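Gilura list | Threads | Members | Search | Log in
Last updated: December

Subject: Re: Givberg dragon, first look at the painted sample

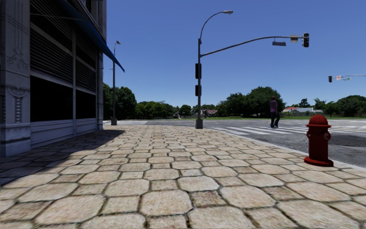

Prasanna, thanks for typing all that up, but I'm not convinced, and I've been burned by Prendico often enough to say so before people start sending money.

On Sunday, Prasanna Kanagaratnam wrote:

> I had twenty minutes with the painted sample of the Givberg dragon
> and it's the best thing Prendico have done. The wings are a separate
> casting and plug in with magnets. Limited to 277 pieces, with a
> further 73 held back for the version with the second head. The base
> is resin, the wing skin is some softer stuff. Paint on the belly
> scales is lovely, three or four shades blended into each other. They
> told me production pieces will match the sample. Deposit is
> refundable up to the point of shipping. I've put my name down and I
> think anyone who liked the Rathnayake troll should do the same.

Taking these in the order they annoyed me.

"They told me production pieces will match the sample." They told us that about the troll as well. The sample troll had moss built up in layers with a proper brown wash underneath. Mine came with one flat green and a thumbprint in the varnish behind the left knee. Eduard's was better than mine and Lutfa's was worse, so I don't think I was unlucky. A sample is painted by one person with a week to spare. I'd like to know who is painting the other 276 and how long they get for each.

The magnets. I have nothing against magnets on a small part. A hand, a helmet, fine. But you say these are wings, and from the span they've given on the order page each one must be a fair weight. My winged serpent has the same arrangement and the left wing has been sinking since the summer. I now have a folded bit of card wedged in the joint. Did you try lifting it by the body with the wings on? Did they let you? If it has a metal pin as well as the magnet I'll take most of this paragraph back.

Softer stuff for the wing skin. What stuff? If it's the same as they used on the bat figure, it goes tacky in a warm room and picks up every bit of dust going. Arif Sarkar wrote a long message on this a while ago, with the talcum powder business, and I don't believe he ever got it properly clean. Please ask them what it is. "Soft vinyl" would be an answer. "Premium flexible material" is what they'll say.

Now the numbers. 277 plus 73 is 350, so call it an edition of 350. A second head in a bag doesn't make it a different statue, and the certificate for the troll was numbered straight through both versions, whatever it said on the box. I don't mind 350. I do mind paying the price of a small edition for a middling one.

As for the refundable deposit, read the terms again. Mine say refundable "until allocation", and allocation is whenever they decide it is. Debashish Sarkar tried to cancel his troll well before anything shipped and was offered credit towards another piece. He took it in the end – there wasn't much else on the table – and that's how he came to own 2 of the goblin lanterns.

I will say the sculpt looks good. The head is the right size for the neck, for once, and whoever did the feet has looked at a real lizard. If they sold it unpainted at a sensible price I'd have one tomorrow and do the belly myself.

What I'd want before paying anything:

- a picture of a factory piece, in daylight, from the back
- the weight with wings on
- the name of the wing material
- the word "shipping" in the terms where it now says "allocation"

I wrote to them asking for the first two. The reply said they were "thrilled by my passion for the Givberg range" and gave me a link to the order page. I've written again.

Has anybody got a troll from the later batch, numbered above 201? Eduard thinks the paint improved after that and I'd be glad to hear he's right. Photos of the knees especially.

Lutfa Saha

P.S. Sorry, I wrote "Lutfa's was worse" up there as if I were somebody else. I pasted that bit from Debashish's note to me. Mine is the one with the thumbprint, and it's also the worst, so there are two bad trolls at most and not three.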